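Spoons, tea and a very patient robot: an afternoon at Troltard's open day

May 13, 2022

I went along to the Troltard open day expecting a lot of standing about and a biscuit, and I came home wanting to talk about cutlery. My other half has already asked me to stop, so you're getting it instead!

If you don't know Troltard, they're in the old bus depot behind the swimming baths, and they've been working on robots for canteen kitchens since January. The big doors were open from the morning and there was quite a queue by the time I'd found somewhere to lock my bike. Inside they had four benches going, each with its own arm and its own job, and you could wander between them as you liked (or stay put at one and hog it, which I'm afraid was me).

The one I hogged was the cutlery bench. Danuta Szczepańska was running it, and she was lovely with the children at the front, who wanted to know if it could use a fork. It can't, or not yet. What it does is pick up spoons from a flat top and sort them into a tray, and she told us that shiny spoons are about the meanest thing you can give it, as they reflect everything near them and the robot has to work out where the spoon stops and the reflection starts. I'd never once thought of a spoon as difficult.
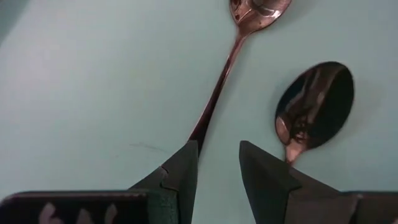 Danuta's team call the whole set-up Umemum, after a noise somebody's toddler made, and it has had 1,000 practice goes at spoons alone. The gripping part is made with soft fingers from a small firm called Kuster. She passed a spare pair round so we could all give them a squeeze, and they were squashier than I'd expected – a bit like the handle on my good peeler.

I asked what happens when two spoons end up close together. She said that's the bit they're still working on, and that she'd sooner it took its time than grabbed both and flung one at a dinner lady. Fair enough!

There was a short talk at 2 as well, given by Aleksandra Sobczak, who looks after the software side (they call that Idia, and no, I didn't catch why). She kept it nice and plain and took loads of questions, including a rather sharp one from a retired school cook about who does the washing up. The answer is people, for now. The cook didn't look terribly impressed, but she did stay for tea.

Next up is a trial in a college canteen, spoons first and then forks if that goes well. They're planning another open evening too, starting at 7, and it's free, though you'll need to put your name down at the front desk. Bring a jumper, the depot is freezing.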